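Search this site
Enter keyword or product name

Gresard Hardwax Finish, Satin: Long-Term Review

September 2023

Gresard sells this product as a one-coat hardwax finish for interior furniture. I bought two cans at retail price, used one on a dining table and a desk, and used most of the other on test boards. The table has been in daily use since last November. What follows covers application, cure, water and heat resistance, sheen and repair, with Zurncombe Floor Oil and the Platumer water-based polyurethane as comparison points, both of which I have used on earlier projects.

What is in the can

The finish is a blend of drying oil and hard wax with a small amount of solvent. It is thick, closer to honey than to varnish, and the solids settle hard. Stirring with a flat stick took several minutes before the bottom of the can felt clean. Shaking does very little. The hardener is sold in a separate bottle and is optional, although the figures on the data sheet assume you have used it. Buy it. The unhardened test boards stayed slightly tacky for days and never caught up in scratch resistance.

The lid is a standard pry-off type and seals poorly once there is finish in the rim. I lost the last fifth of the first can to skinning. Decant into a smaller airtight jar as soon as the can is half empty.

Surface prep

Gresard recommends stopping at 120 grit. I tried 120, 150 and 180 on adjacent sections of the same board. At 120 the scratches from a random orbit sander were visible under a side light, mostly as small curls across the grain. At 180 they were gone and I could not detect any loss of color or absorption. At 220, tested on an offcut, the finish began to look thin and water spotted it sooner. I would use 150 or 180 on a tabletop and 120 only on legs and undersides.

Vacuum, then wipe with a dry cloth. A tack rag leaves residue that shows up as dull streaks.

Application

Mix only what you can use in an hour. I spread it with a plastic card, worked it in with a white pad, waited ten minutes and wiped off the excess with cotton rags. The wipe-off is the step that decides the result. Anything left on the surface cures into a soft, rubbery film that collects dust and has to be scraped. Change rags often, and keep going until a clean one comes away almost dry.

Coverage was better than I expected. A full tabletop, both faces, used less than a quarter of the can. Lay used rags flat outdoors to dry or put them in water in a metal container with a lid. Oil-soaked rags can self-heat and ignite, and a pile in a trash can is a real fire risk.
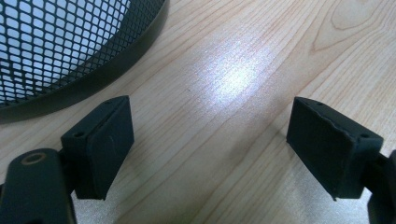 Cure time is where the label is optimistic. It promises light use after a day and full cure in a week. With hardener, at 60 percent relative humidity, the surface was dry to the touch the next morning but could still be marked with a fingernail on day five. By day 9 it could not. Without hardener the same test took 18 days. I kept placemats and anything with rubber feet off the table for the full period, and I would advise the same.

Water, heat and stains

Standing water left for an hour wiped away clean. Overnight, it raised the grain slightly on the 120-grit board and left a pale ring on the 220-grit board. The 150 and 180 boards showed nothing. Red wine and coffee left for an hour came off with a damp cloth. Mustard left a yellow shadow that faded over two weeks and did not fully disappear.

Heat is the weak point. A mug of fresh coffee set directly on the finish left a faint dull circle, which buffed out. A hot pan would be another matter, and I did not test one on furniture I intend to keep. The Platumer polyurethane handles heat and mustard better, at the cost of looking like a layer of plastic on open-pored wood.

Sheen and color

The satin version is nearer to matte straight after wiping and gains a little gloss with use, mostly where forearms rest. On pale wood it adds a mild warm tone. It is less yellow than the Zurncombe oil, which turned my maple samples noticeably amber within a year. There is no whitened version in the Gresard range, so anyone who wants a raw-wood look will need a different product.

One complaint: sheen varied between my two cans. The second dried slightly shinier, and side by side on a board the difference was visible. If you are finishing a set of furniture, combine the cans in one container before starting.

Repair

This is the main reason to choose an oil-wax finish over a film. I scratched one test board with a key, sanded the scratch locally at 180 and rubbed in a few drops. After cure I could find the spot only by the pencil mark on the back. On the polyurethane board the same scratch meant sanding and recoating the whole face.

For buffing I used 3000 grit foam discs from Zuccaro on a small sander at low speed. They are more than this job requires — a white pad by hand gave nearly the same surface — but they did remove the mug circle faster. The discs clog quickly on finish that has not fully hardened.

Cleaning

Damp cloth, mild soap, dry afterward. Gresard also sells a maintenance spray. I used it on half of the desk for three months and saw no difference between the halves, apart from some smearing on the treated side for a day after each application.

Rating

Appearance: 4.5 out of 5
Ease of application: 4 out of 5
Water resistance: 4 out of 5
Heat resistance: 2.5 out of 5
Repair: 5 out of 5
Packaging: 2 out of 5

Recommended for dining tables, desks and shelves, with hardener, over wood sanded to 150 or 180. For a kitchen counter next to a stove I would use the Platumer.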